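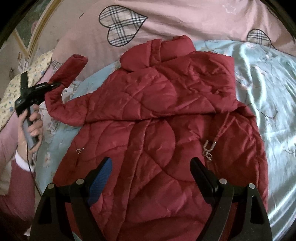
Okay, so I finally caved and bought the Vaston fabric shaver, after two winters of picking at my sweaters with a razor blade like some kind of maniac. I've had it since January, I've used it way more than I expected to, and I have opinions!

First, the basics. It's a chunky little thing, fits in one hand, charges off a cord in the back. The box says it runs 135 minutes on a full charge, and I believe it, since I've only charged mine maybe three times. You get a spare blade, a tiny brush, and a spacer cap that clips over the head for loose knits. USE THE CAP. I skipped it the first time out and put a small hole in the elbow of a gray cardigan I really liked (rest in peace, gray cardigan).

On wool coats it's wonderful. My navy one had those fuzzy balls all down the side where my bag rubs, and I had it looking decent again in one episode of my baking show. Cotton sweatshirts, also great. Fleece is so-so. It takes the pills off but the fabric ends up a bit flat, and my daughter says her pullover feels "weird now." Couch cushions came out better than I'd hoped, though you empty the lint cup constantly. Like, every five minutes.

Oh, and don't go anywhere near slick stuff with it. Puffers, rain shells, anything shiny and smooth. There's nothing to shave on those anyway, and one snag and you've got feathers forever. I do mine with a damp cloth and a drop of dish soap on the collar and cuffs, then hang them in the bathroom overnight.

My friend Piyumi has the Gulow, which costs less and honestly sounds like a blender full of gravel. We tried both on the same old scarf at her kitchen table. Hers is faster. Mine leaves a smoother finish and I can hear the TV. She's keeping hers, I'm keeping mine, we're still friends.

Gripes: the lint cup pops off if you bump it, and then you've got fuzz all over the bedspread. The on switch is right where my thumb wants to rest, so I keep shutting it off halfway down a sleeve. And replacement blades only come in packs of 2, from their own site, with shipping that costs almost as much as the blades.

Would I buy it again? Yep, probably on sale. Four stars. If they fix the cup I'll come back and give it the fifth one.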